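I bought the tower for 35 dollars from a man clearing out an office on Jurska Street. It's an old Dell workstation, heavy, black on the outside, and it had been sitting under a desk for years. I wanted it for file storage and for running a few scheduled jobs at night.

It would start, run for 18 minutes and shut off. I tried other memory first and got the same result, so on Monday I laid it on its side, took the panel off and looked at the processor.

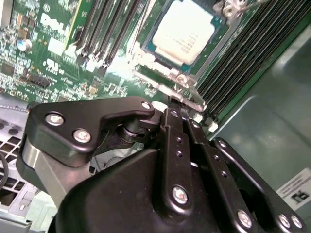 Old thermal paste gets hard. I wiped the cooler base with rubbing alcohol and paper coffee filters, then did the top of the processor the same way. It took 2 rounds. Don't scrape it with anything metal. If you want to take the processor out, push the load lever down a little and out to the side, and it will come up. Lift the chip straight up by its edges and put it somewhere it can't get knocked onto the floor.

The pins on this kind of board are in the socket, and they bend easily. Keep fingers, cloths and cables away from them the whole time the frame is open.

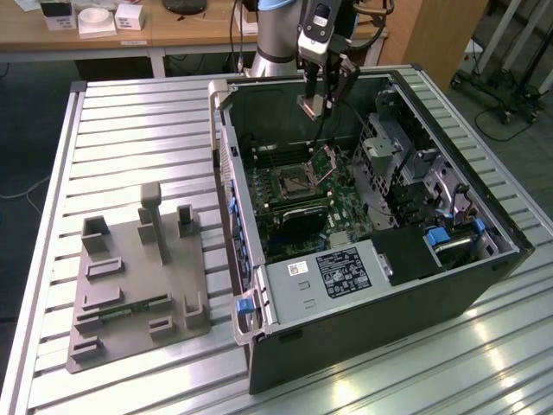 **Posted in Old Computers | by the Pesness blog**

I ordered a replacement processor from Jolent, a used parts shop I've bought from before. It came in a plastic clamshell inside a padded envelope. Before it went in I checked the notches on the sides against the socket. The chip should drop in under its own weight. If it doesn't sit flat, take it out and look again.

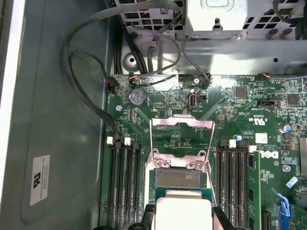 *Dell board in its case, with the coin cell near the top edge.*

I changed the coin cell too. The clock had reset every time I unplugged the machine, and a new battery costs very little. After that you have to go into setup and put the date back in.

The drives are next. I have two used ones from Kováčik, the repair place near the station, and both passed a full surface test.
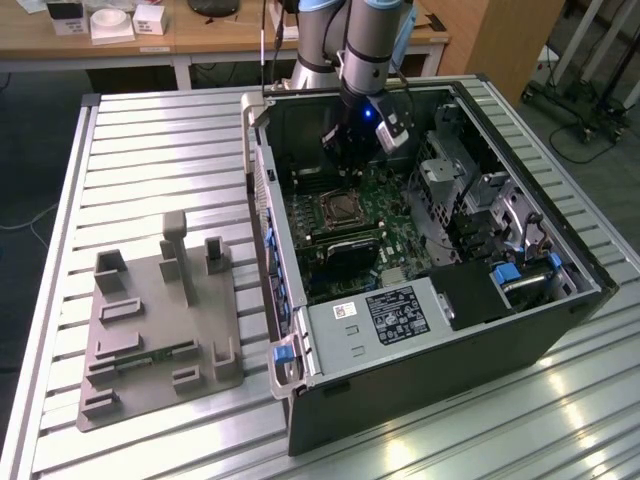
Getting drives in and out of this model is easy once you know where to press. I'd still do it with the tower lying on its side, open side up, where the blue tabs are easy to spot against the black and gray. One of the used drives has 3,370 hours on it, so that one will hold the backups. I still need a longer data cable for the second one.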